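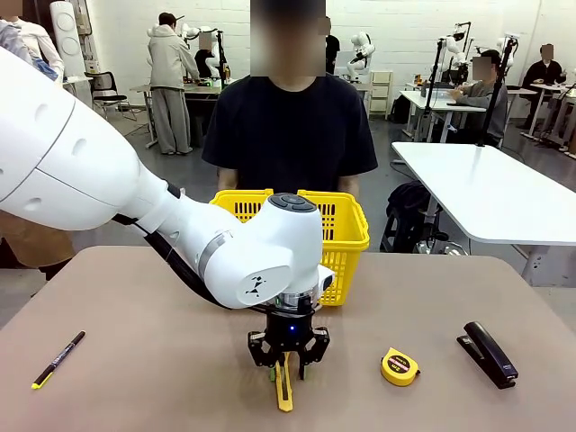 Tabletop with a yellow basket.

The Tota Valley Messenger is now readable from first issue to last, and I wish to record how the work was completed and what remains uncertain. Readers of this blog will know that I have been compiling an index to the paper for the Lévesque Reading Room. The run consists of 306 issues. Of these, 301 survive in paper form. The remaining issues are known only from a bound set of photocopies made before the originals were lost, and they have been entered in the index with a note to that effect.

The Messenger was a weekly paper of four pages, occasionally six. It carried council notices, school results, church suppers, freight rates and a long column of household advertisements. Its editors seldom signed their work. The masthead changed 3 times, and the numbering did not always survive the change. One volume begins again at number 1 in the middle of a year, and then returns to the old sequence several weeks later without comment. I have kept the printed number in every entry and added a corrected running number beside it. Researchers who cite the paper are asked to give both.

The matter of dates requires similar care. For one winter the paper continued to print the month of December at the head of its inside pages well after the front page had moved on. Earlier histories of the valley have repeated the inside date, with the result that the closing of the Rundico mill is commonly placed too early. The front page, the legal notices and the advertisements for the seed sale all agree on the later date. I have followed them.

Declan Dunne read the whole of the proof against the paper copies and supplied 26 corrections, most of them to family names. Spelling in the Messenger was uneven, and a single household may appear under three or four forms within a year. The index gathers these under the form used most often, with cross-references from the others. Where two families may have been confused, I have left the entries apart. It is easier for a later reader to join them than to separate them again.

Several kinds of material have been left out. Syndicated fiction, patent medicine notices and the farm almanac are listed by issue only, and their contents are not indexed. Letters to the editor are indexed in full, including those signed with initials or a pen name. The writer who used the name Isov contributed regularly on roads and bridges — often at greater length than the editor wished, to judge from the replies — and has not been identified. I would be glad to hear from anyone who holds family papers that bear on the question.

The typescript index may be consulted at the Reading Room desk during open hours. Copies of single pages can be requested in writing, with the printed issue number and the page. Requests for whole volumes cannot be met at present, as the bindings of the early years do not lie flat.

Work on the supplement sheets will begin next. They were issued loose, and few of them carry a number at all.

3 comments | 26 shares

Contact | Copyright remains with the author | Back to top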